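Property Studies: Introduction to Land and Title
Handout 4: Reading a Land Listing and Checking the Parcel Behind It
Posted 2019-09-04 by Inna Chornovol

This site uses cookies to remember your login and display settings. By continuing to browse you accept their use. Accept | Settings

1. Purpose of this handout

The previous handout dealt with the parties to a sale of vacant land. The present one covers the listing itself and the documents a buyer should obtain before making an offer. Students are expected to have read it before the seminar and to bring a copy of the Garora listing distributed in class.

A listing is an invitation to make inquiries. It is prepared on behalf of the seller, usually from information the seller has supplied, and it rarely forms part of the final contract. Statements in a listing may still give rise to a claim if they are false and the buyer relied on them, but the remedy is slow and costly. Checks made before signing are cheaper.

2. Area and dimensions

Listings commonly give area in square feet, acres or square meters. The figure may come from a registered survey, from a tax record or from the owner's memory, and the listing seldom says which. The Garora parcel is offered at 33 acres. The tax record gives the same figure, but the only survey on file predates the widening of the county road, and the strip taken for the road was never deducted.

Students should note the difference between gross area and usable area. Gross area includes everything inside the boundary lines. Usable area leaves out land that cannot be built on, such as:

- land under a recorded easement
- required setbacks from roads and neighboring lots
- wetlands, drainage channels and steep slopes
- land within a protected buffer along a stream

Where the price is stated per acre, the contract should say which area is used and what happens if a new survey produces a different result.

3. Frontage and access

Frontage is the length of the boundary that touches a road. The Garora listing states 280 feet of frontage. Frontage does not by itself establish a right to enter the land. The road may be private, or the highway authority may refuse a driveway permit at that location because of a curve or a nearby junction.

When a parcel has no frontage, access depends on an easement across someone else's land. The easement should be in writing, recorded, and wide enough for the intended use. A path that has served a hay wagon for many years may not be adequate for construction traffic, and the wording of the grant may limit it to agricultural purposes. Lenders will generally decline to lend on a parcel without legal access.

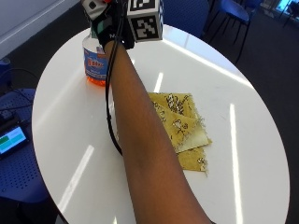 Kashyap objected during last year's seminar that a buyer who has walked the land and driven in by the track can hardly complain about access afterward, and asked why the rule should protect a person who saw everything. The objection deserves an answer. Inspection shows that a track exists and that it can be used. It does not show who owns the ground beneath it, or whether the present use rests on a right or merely on permission. Permission may be withdrawn at any time, and it does not ordinarily pass to a new owner.

4. Zoning and permitted use

The phrase "suitable for development" has no fixed legal meaning. The buyer should obtain a written zoning statement from the local planning office and compare it with the intended use. In the Zoltow township materials, the agricultural zone allows one dwelling for each 5 acres and requires a public hearing for any further division. A buyer hoping to create small residential lots would need a rezoning, and the offer should be made conditional on that approval.

Private covenants must be checked separately. The Falunine subdivision papers, reproduced in the course reader, prohibit commercial use of any lot even though the zoning map permits it. In such a case the stricter rule governs.

5. Utilities and soil

"Utilities available" may mean that a line runs along the road, or that the supplier is willing to extend one at the buyer's expense. Written confirmation of distance, capacity and connection charges should be requested. Where there is no public sewer, a soil test is needed before a septic permit can be issued.

6. Preparation for the seminar

Students will work in groups of four. Each group should prepare a list of the documents it would request from the seller of the Garora parcel, state which of them should be made conditions of the offer, and draft one clause dealing with a shortfall in area. Drafts are to be submitted in typed form at the start of the session. The graded exercise on easements will follow in November.

Related handouts
Handout 3: Sellers, Buyers and Agents
Handout 5: Easements and Rights of Way
Handout 6: Surveys, Plats and Boundary Descriptions
Course reader: Falunine Subdivision Papers
Zoltow Township Zoning Materials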